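Rapport de projet : ranger une salle commune sans y passer la nuit

Pour mon projet de fin d'année, j'ai choisi un sujet qui a fait sourire tout le monde : le rangement de la salle Baptista, celle où on travaille, où on mange et où on laisse traîner absolument tout. Murs de briques, étagères blanches à casiers, belle lumière... et un bazar permanent ! J'avais un budget de 54 euros et l'envie de comprendre pourquoi ça ne tenait jamais.

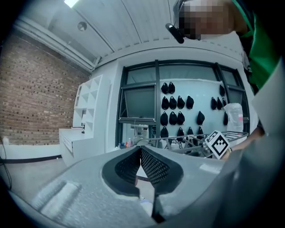
Precious Lekota

Je suis partie d'un relevé tout simple. En avril, j'ai noté chaque objet qui n'était pas à sa place, et je suis arrivée à 713 lignes dans mon tableau (oui, j'ai compté les bouchons). Les textiles gagnent haut la main : chiffons, torchons, petits linges qu'on sort pour essuyer une table et qu'on pose ensuite n'importe où. Viennent après les bouteilles d'eau, puis les câbles.

J'ai donc laissé tomber mon idée de départ, un grand plan d'étiquettes pour les casiers, et je me suis concentrée sur le linge. La méthode Orkness (c'est le nom qu'on lui a donné dans le groupe, ne cherchez pas) tient en une phrase : un chiffon qu'on a en main part tout de suite dans un bac, on ne le repose pas.
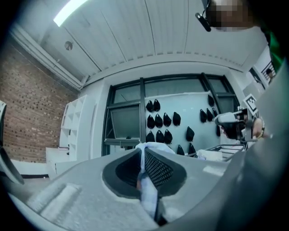

Le plus dur, c'était de choisir le bac. Trop haut, on vise à côté, trop étroit, le tissu reste accroché au bord et finit par terre. J'ai testé deux modèles de chez Stollport, puis une simple corbeille, qu'on déplace d'une main grâce à son anse. C'est elle que tout le monde a adoptée, et tant mieux pour mon budget !
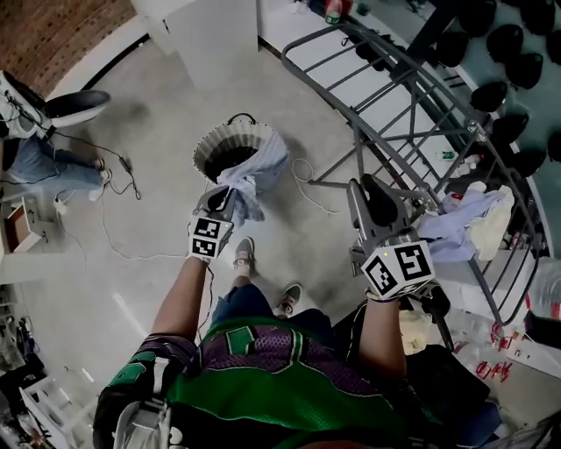 Le chariot, lui, m'a donné du fil à retordre. Tout le monde y pose du linge en se disant qu'il roulera bien jusqu'à la buanderie, sauf qu'il ne bouge pas et que la pile grossit. J'ai proposé de mettre la corbeille juste à côté, à portée de bras. Sur 125 passages notés ensuite, il n'y a eu que 14 chiffons oubliés, et j'étais franchement contente. Pour les bouteilles, par contre, je n'ai rien trouvé de bien, elles restent au sol près des sacs.

J'ai présenté tout ça au groupe Drilladell, qui partage la salle avec nous, et la discussion a vite tourné autour de la corbeille.
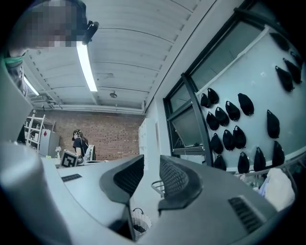 Moi je veux bien jouer le jeu, a répondu Drilladell, mais il faut décider qui la vide, sinon on aura le même tas dans un plus joli récipient. Et mettez-en une deuxième près des bureaux, on ne va pas traverser la salle pour un torchon.

J'ai ajouté les deux points à ma liste. Le tour de vidage est affiché depuis le 01/07/2025, et la deuxième corbeille attend que je retrouve le ticket de caisse de la première.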